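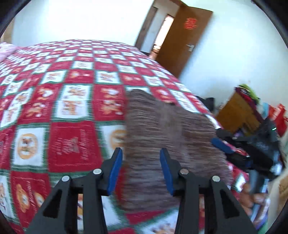

5.2 Bedrooms

Laundry is the chore people mention first when they hear what we do for a living, usually with the hope that we will be done by December. They do not say which December. For this part of the study we left the kitchens of Section 5.1 and moved to bedrooms, where the job was to take one knitted or woven item off a bed, fold it in half twice, and set it down on a pile. A ten-year-old can do this and will explain at length why it should be somebody else's turn. The Zinley policy, trained on 2,000 demonstrations made with hand-held grippers, can also do it, under conditions we will now try to describe fairly. The bedding was whatever the household had on the bed that day. In Figure 4 that means a brown knitted cloth lying on a quilt of red and white squares, each square with its own cartoon, a pattern that seems to have been drawn up by someone with a grudge against edge detectors. The cloth at least differs in color from everything beneath it, and we count that as a kindness.

Figure 4. A folding demonstration, recorded from the gripper. Brown knitted cloth on a patterned quilt; clothes on the cabinet and in a pile at right.

We ran 295 trials on the robot and scored each as a success if the item ended up folded, on the pile, and unaccompanied by the quilt. The last condition was added after the pilot. Of the 295, 190 were successes. The baseline, Plasstead, was given the same 2,000 demonstrations and the same beds, and did worse in every home but one, where the bed had a plain gray sheet and both methods looked like geniuses.

Failures came in a few kinds. The most common was the double grasp, in which the jaws close on the item and on a fold of the bedding under it. From there the policy behaves with complete confidence. It lifts, it brings the corners together, and it produces a neat package containing a sweater and a good part of somebody's bed. Knits were the worst offenders, as they sag between the pads and the arm has to go lower to get hold of them. A smaller group of failures had to do with the pile itself: the policy had learned that the pile is where clothes are, and in a room with clothes on every flat surface this is not much of a clue. Twice it added a folded shirt to a heap that was waiting to be washed — a mistake the authors have also made at home.

Speed deserves a sentence, though we would have liked to skip it. A successful fold took the robot almost four times as long as it took the person who gave the demonstration, and most of the extra time went to hovering.

We also tried the Cù variant, which adds a short tug after the grasp to check whether the bedding comes along. It cut double grasps by more than half on thin blankets and did very little on heavy quilts, which hardly move when tugged and so give nothing away. A longer tug might help. It might also unmake the bed, and the Prorkwood protocol has no score for that yet. We return to contact sensing in Section 6.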